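Search this site Type and press enter

Home visitor for our reading aloud project, Rotwood and villages

4 minute read

We are looking for a kind and patient person to join us at Hirkar, where we have been sending readers into people's homes for longer than some of us care to admit. The job is part-time, 20 hours a week, and it is based in Rotwood, though you will spend much of your time out in the villages with a bag of books on the back seat.

If you haven't come across us before, we visit people who love books and can no longer manage them alone. Some have lost their sight, some have hands that won't hold a heavy hardback any more, and a good many simply miss the company of somebody else's voice in the room. We read whatever they like. At the moment that includes a great deal of crime, a history of canals, two people working through the same family saga at very different speeds, and a gentleman who only wants cookery books and likes to argue with the recipes.

What you would be doing

Most of the week is visits, usually three in a day with a proper gap between them for lunch and the drive. Each visit lasts an hour, although we would never ask you to stop in the middle of a chapter and we plan the day with that in mind. You would keep a short note after each one (where you got to, what made them laugh, anything that worried you) and bring your notes to the team meeting on Thursday, when we also swap books and complain about the parking.

You would also help us to match new readers with new listeners, which takes more thought than you might suppose. A lovely reader with a soft voice is no good at all to somebody who is hard of hearing, and there are people who cannot bear accents being put on, so please don't be hurt if you are asked to do the pirate in your ordinary voice.

Who we would like to hear from

You don't need a degree or any experience of care work. We would like you to read aloud clearly and with some pleasure, to be good at listening when the book gets put down and the talk wanders off, and to turn up when you said you would. You will need a driving licence and the use of a car, and we will ask for two references and carry out the usual background check before you start. A second language would be very welcome - we have had several requests that we couldn't meet.

Pay is by the hour, including travelling time between visits, and we cover your mileage. There are 5 weeks of paid holiday, with bank holidays on top.

How to apply

Please write us a letter, up to two pages, telling us a little about yourself and about a book you have enjoyed reading to somebody else. It can be a child, a husband, a class, a cat. Send it to Tihomir Lazarević at the Hirkar office by the end of March. If you would find it easier to apply by telephone or with a recording, let him know and he will gladly arrange it.

We will invite a few people in for a chat and a short reading, and you are welcome to choose the passage yourself. Come a little early if you can and have a hot drink first.
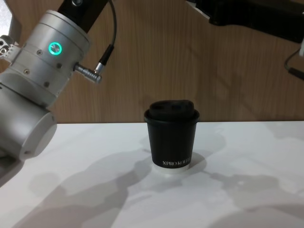 Coffee before the chat, or tea if you prefer.

If you would like to talk the job over before you write, do ring and ask for Tihomir. He is out on visits most mornings, so the afternoon is best, and he is always happy to be asked what he is reading.

Related items
Listeners' favourites: the Van Leeuwen bequest of large print books
Could you spare an hour a week? Readers wanted in Vornent
Choosing a first book for a new listener
Audiobook players for loan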